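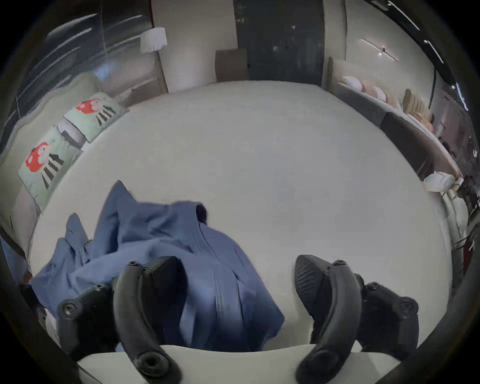

Setting up the Risomton light source and sensor head

Okay, you've got the box open and the mains lead in. I build these units myself at Dradent, and I wrote this section after watching a lot of people do the steps in the wrong order (me included, back when it was a prototype). Give yourself a clear stretch of bench and leave the lamp switched off until step 5.

1. Put the Risomton on something flat, with a hand's width of space behind the fan.

2. Take the dust cap off the OUT port and drop it in the little bag. You'll want it later!

3. Wipe the end of the patch cord with a dry lint-free tissue, one stroke, one direction. Then line up the key with the notch, push in gently and turn the collar until it stops. Finger tight is plenty — please don't use pliers.

4. Run the other end to the sensor head and connect it the same way. Keep your bends wide, bigger than a coffee mug. I like to tape the cord down at a couple of spots so nobody's sleeve catches it.

CAUTION: Never look into the end of a connected fiber, even if it seems dark. The source covers 400 to 1000 nm, and a good part of that is light you can't see.

5. Switch on at the back. The front light blinks amber while the lamp warms up, then goes green. Wait for green before you believe any reading.

6. Plug in the USB lead and open the Widton software. Pick your unit from the list and press Connect.

7. Set the integration time to 200 ms and the averaging to 3, then press Dark with the shutter closed. Open the shutter and press Reference.

Note: If the reference trace is flat along the top, you've got too much light. Halve the integration time, then take the dark and the reference again — both of them, in that order.

Note: Firmware from before the May update calls the shutter button "Gate." Same button, sillier name. Grímur Thorlacius talked me into changing it and he was right.

If you're using the older Baxter head, stop after step 6 and go to the next section. It has its own calibration file, and the settings in step 7 won't suit it.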